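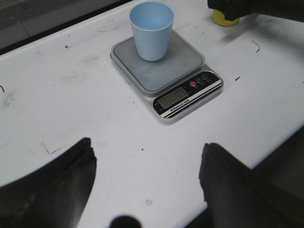
Wrist camera view of the cup and scale task, both fingers open.

Teaching by Hand and by Remote: Frequently Asked Questions

These are the questions we receive most often from people who start to record demonstrations with the Pratolent kit. If your question is about billing or shipping, please use the other page. This page was last reviewed in April by Orhun Polat.

General

Do I need to know programming to teach a task?

No. To record demonstrations you need only the leader arm and the Ikanach recorder. You move the leader arm, the working arm follows, and the recorder saves the camera views together with the joint positions. Programming becomes necessary later, if you want to change how the training is done. Many of our users never reach this point and they are satisfied with the default settings.

What is the difference between hand guiding and remote control?

In hand guiding you hold the working arm itself and push it through the motion. In remote control you hold a second arm, the leader, and the working arm copies it. Both methods are supported. Hand guiding is easier to learn on the first day, but your own hands and sleeves will come into the camera view, and the robot will not have them there when it works alone. For this reason we recommend remote control for every task where the wrist camera is used.

Can I mix both kinds in one set?

You can, the recorder permits it, but we do not advise it. The speed is different and the pictures are different. Please keep them in separate folders.

Choosing a task

Which task should I begin with?

We suggest the cup and scale task. The robot must take a light plastic cup and place it on a kitchen scale, or lift it from the scale and put it on the table. The cup is easy to grip, it does not break, and the platform of the scale gives a clear target. It is also a task where you can judge the result by eye in one second.

Must it be the same scale as yours?

No. Any flat kitchen scale is good. Ours is silver and black, with a square platform and three round buttons at the front. If your scale has a glass top, make some test recordings first, as reflections can change a lot during the day.

Does the robot read the number on the display?

No, and please do not plan your task around this. From the wrist camera the digits are often not readable, as in our own view at the top of this page. If you need the weight, connect a scale with a data output and save the value as a separate channel. The instructions are in the Laing add-on manual, chapter 4.

Can the cup be full?

For the first set, use an empty cup. With water inside, the operator naturally moves slower and tilts less, so the set has two different styles of motion. When the empty cup works well, you can record a new set with water. Please keep the water far from the control box.

Recording

How many demonstrations are necessary?

For cup and scale we ask for 200. You can see the first reasonable behavior earlier, but the corners of the table are usually weak until the set is complete. For a harder task, for example pressing a button on the scale after the cup is placed, expect to need more.

Where should I place the cup and the scale at the start?

In a different place each time, within the reach of the arm. Turn the scale also. A common mistake is that the operator puts the scale always parallel to the edge of the table, because it looks tidy. The robot then learns only this position. Place it diagonally sometimes, and put the cup near the back edge of the platform or near a corner, and not only in the center.

Should the fingers be open or closed when I begin?

Open wide. Begin every recording with the fingers open and the object visible between or above them. If some recordings start closed and others start open, the first movement of the trained robot can be uncertain, and it may hesitate above the table.

How fast should I move?

At the speed you would use if you wanted to show the motion to a colleague. Do not stop in the middle to think. If you must think, cancel the recording with the left pedal and start again. Long pauses are learned too, and then the robot also pauses, with no reason.

What should I do if I drop the cup?

If you can pick it up again with the arm in a natural way, continue and keep the recording. These recoveries are useful. If you have to use your hand, cancel it. Never reach into the working area while the recording runs.

Can two people share the operator work?

Yes, but agree on the method before. At Jonon, one of our early customers, one operator gripped the cup by the rim and the other by the side, and the trained robot tried something between these two and missed the cup. They recorded again with one grip and the problem was gone.

The table and the camera

Does the table need to be perfectly clean?

No. Our white table has scuffs, wipe marks and small black specks, and we record on it every day. Remove things which can move or roll, and wipe it if there is something sticky. Old marks do not disturb the training if the objects are moved between recordings.

May other things stay in the view?

A few, yes. In our view there is a second arm at the top corner and a yellow object partly under it, and the task can be taught with them. What is important is that such things do not give a hint. If a yellow object is always beside the place where the cup must go, the robot may follow the yellow object and ignore the scale. Move it sometimes, or take it away in some of the recordings.

The fingers look blurred in my wrist camera. Is the camera defective?

Most probably not. The fingers are very near to the lens, and the focus is set for the table. Please do not turn the focus ring to make the fingers sharp, because the cup and the scale will become soft. Check only that both finger tips are inside the view when the gripper is fully open. If one is missing, loosen the 2 screws on the camera holder, correct the angle and tighten them again.

The tips of my fingers look worn. Must I change them?

A little wear on the covers is normal. Change them when the cup begins to slip or when a piece is hanging down. After changing, record a few new demonstrations and add them to the set.

What light is best?

Even light from above. Weak shadows from the arm are no problem. Avoid direct sun on the platform of the scale, as the metal becomes very bright and the edge of the cup is difficult to see.

After recording

How do I check my set before I send it?

Open it in the recorder and play 3 recordings from the beginning, 3 from the middle and 3 from the end. Look that the wrist view and the arm motion are in the same time. If the gripper closes in the data before it closes in the video, run the clock check from the Tools menu and write to us before you delete anything.

How long does training take?

Sets that arrive before 4 p.m. are started on the same day, and you receive an e-mail when the result is ready for download. On Monday the waiting line is longer than on other days.

The trained robot goes to the cup but closes too early. What can I do?

Look at your own recordings first. Usually the operator started to close while the arm was still going down. Record an additional group where you go down completely, wait a short moment and then close. Add this group to the old set and train again.

My question is not in this list. Where can I ask?

Please use the contact form and attach one recording, even if it is a bad one. We answer in English and in Turkish.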